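手持夹爪示教采集有了统一操作规范 1月起试行

2021年8月18日 本网讯

一份面向手持夹爪示教采集的操作规范日前定稿,定于明年1月起在Paseo项目的各采集点试行。规范由机器人企业Bernetti牵头起草,末端工具供应商Skilov和数据服务商Hosseinzadeh参与编写,全文共14章,内容包括场地布置、设备检查、人员作息、动作要求、数据复核和隐私保护等。

近两年,用手持夹爪代替遥操作机械臂来录制示教动作的做法逐渐增多。操作员双手各持一只夹爪,直接在桌面上完成抓取、翻转、开合等动作,设备同时记录夹爪的位置和开合状态,所得数据用于训练机械臂。这种方式不需要机械臂到场,家庭、办公室等环境都可以开展,但各家做法不一,同一个任务在不同采集点录出来的数据往往难以合并使用。

起草组在编写前调阅了参与单位以往的1,188段录制记录,逐段标注问题。结果显示,定位标记被遮挡、开始和结束姿势不统一、任务中途改变握法,是造成数据作废的主要原因。另有一部分记录本身没有技术问题,只是缺少场地和物品信息,后续无法归类。

规范对定位标记作出了较细的规定。夹爪上的标记块应当固定牢靠,各面图案完整,不得有折痕、污渍和反光贴膜。每次开机后,操作员须将两只夹爪依次举到指定位置,确认识别正常后方可开始录制。录制过程中标记短时被身体或物品挡住的,允许继续;连续丢失超过2秒的,该段应当标记为待复核,由复核人员决定是否保留。
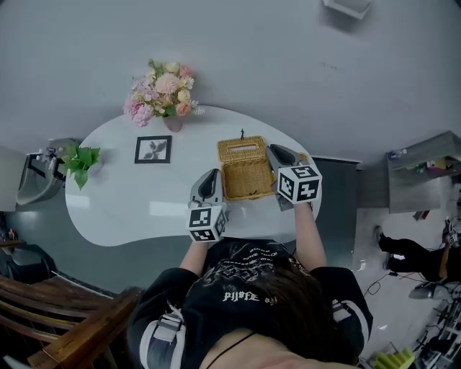
在动作要求方面,规范提出“先定后动”的原则,即夹爪指垫接触物品后应有短暂停顿,再进行下一步动作,避免接触与移动混在一起,给后期切分带来困难。双手配合的任务应当事先写明哪只手负责固定、哪只手负责操作,同一批次内不得随意对调。操作失误时,不要求立即停止,操作员可以按正常习惯纠正,但须在段末做出标注。规范认为,合理的纠正动作对训练有价值,不应一律删除。

场地布置一章没有要求统一背景。起草组在编制说明中写道,家居环境中的摆设、植物和日用品可以保留,采集点不必为了录制清空桌面,但与任务无关的物品在同一段录制中不应移动。地面线缆应当沿墙或沿设备架收拢,不得横穿操作员和现场协助人员的走动路线。易碎物品和盛有液体的敞口容器不得放在双手活动范围以内。

人员方面,规范首次写入了作息要求。单名操作员连续录制不超过12段即应休息,休息期间须放下夹爪、解开肩带。佩戴式设备的肩带应当按个人体型调节,带扣不得压迫锁骨和颈部。操作员感到手腕、前臂或颈部不适,有权随时中止录制,采集点不得因此扣减报酬。新上岗人员须先完成培训和试录,试录数据不计入正式批次。

参与起草的Zulema Navarrete在定稿会上表示,作息条款是讨论时间最长的部分。“夹爪拿在手里不算重,可是手臂一直往前伸着,时间长了动作就会变形。复核的时候能看出来,后面几段抓得比前面急,停顿也没有了。”她说,有采集点担心产量下降,起草组最后保留了段数上限,没有另外规定每日总时长,留待试行后再定。

隐私保护一章规定,录制前应当告知现场所有人员设备的拍摄范围,并取得书面同意。进入拍摄范围的其他人员,其面部和可识别身份的证件、屏幕内容应当在入库前作模糊处理。在居民家中采集的,住户可以指定不得入镜的房间和物品,也可以在数据入库前提出撤回。原始影像与处理后的影像须分开存放,调用原始影像应当留有记录。

数据复核实行双人制,录制者本人不得复核自己的数据。复核内容包括标记识别情况、任务是否完成、左右夹爪编号是否与记录一致,以及任务说明与实际动作是否相符。两名复核人员意见不一的,交由采集点负责人裁定,并在记录中注明理由。夹爪指垫属于易耗件,更换后应当重新标定,并登记更换时间和部件批次,旧指垫录制的数据不得与新批次混编。

规范同时附有开机检查表、物品登记表和知情同意书样本,各采集点可以根据当地情况增加条目,但不得删减原有内容。已经入库的旧数据不要求重新录制,只需补填场地和物品信息;无法补填的,单独归档,不再用于新的训练批次。

据介绍,试行期间各采集点须按月提交执行情况,重点反映标记丢失、设备故障和人员不适三类问题。Skilov将向采集点提供指垫更换和标定的操作培训,Hosseinzadeh负责汇总复核意见。规范文本目前已发至各参与单位,修改意见可在试行开始前以书面形式提交给起草组。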